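Greifervergleich in der Simulation: Annäherung an einen runden Knopf

Stand: 2018-04-08 - Bearbeitung: Bindu Reddy, Lies Kuipers

Diese Anleitung regelt den Vergleich der Parallelgreifer Plirkar und Senier in der Simulationsumgebung Vilau. Voraussetzung ist ein abgeschlossener Import des Greifermodells.

1. Szene laden und Kamera wählen
Laden Sie die Szene 198 und aktivieren Sie die Handkamera. Der Greiferkörper muss am unteren Bildrand, der Knopf auf der grauen Platte etwa mittig erscheinen. Stehen beide Finger noch dicht nebeneinander unter der Knopfscheibe, ist die Öffnungsweite vor dem Zugriff zu prüfen.

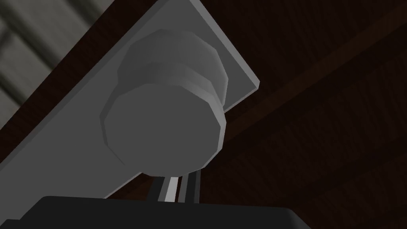
2. Finger ausrichten
Stellen Sie die Öffnungsweite so ein, dass je ein Finger links und rechts der runden Endkappe liegt. Die Facetten des Knopfes gehören zum vereinfachten Modell und sind nicht zu glätten - andernfalls sind die Kontaktwerte nicht vergleichbar.

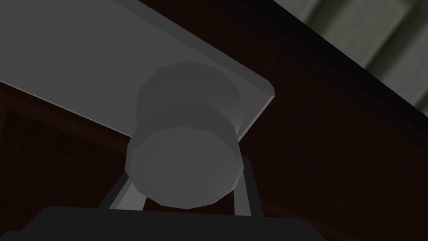

3. Greifversuch durchführen
Schließen Sie den Greifer mit unveränderter Reglereinstellung. Je Modell sind 31 Durchläufe vorgesehen, Startwert 587. Abgebrochene Durchläufe werden mit Vermerk protokolliert und nicht wiederholt.

4. Ablage
Die Protokolle sind getrennt nach Greifermodell im Projektordner De Graaf abzulegen.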